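Notes from the lab visit (handout 6, Intro to Automation)

Posted March 31, 2026

OK, so these are my notes from our trip to the open day at Whitlock, typed up for those of you who missed the bus and for those who came but spent the time at the snack table. They follow my scribbles, so they jump around a bit.

We started in the big hall with the Skorkodham arm, the one that stacks trays. It's a nice machine and it's fast, but it does one job in one place. Every tray is the same shape and shows up at the same spot. Write that down, it comes back in May on the test!

The second stop was the one I really wanted you to see. The Adorness group teaches by hand: a person holds a gripper with two fingers and a camera on it, does the job themselves, and the recording is what the robot learns from later. They told us they had 1135 recordings so far, 53 of them made that morning before we got there. Each one is kept short, with a limit of 90 seconds, and if you run over you start again.

Somebody in our group asked why they bother with everyday stuff like cords and plugs. Good question. A box keeps its shape when you grab it. A cable doesn't -- pull one end and the rest slides off somewhere you didn't plan. You can't just store one position and replay it, the way the tray arm does. So the person doing the demo has to move the way they'd want the robot to move, slowly, with the camera still able to see the thing being picked up.

A few of you got to try it (18 of us signed up, and the line was long). Things I heard over and over at the table:

Open the fingers before you get close.
Come in from above if you can.
Don't block the camera with your other hand.

For next time, read the Gresalcombe chapter on grasping, and write me half a page on this: where would you grab a power strip with two fingers, and what do you think its cord would do when you lifted? Sketches are fine -- messy ones too.
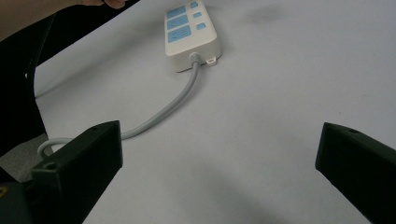
Bring the half page on paper, please, because I want to pass them around the room and have you argue with each other's choices before we get to the part on gripper force.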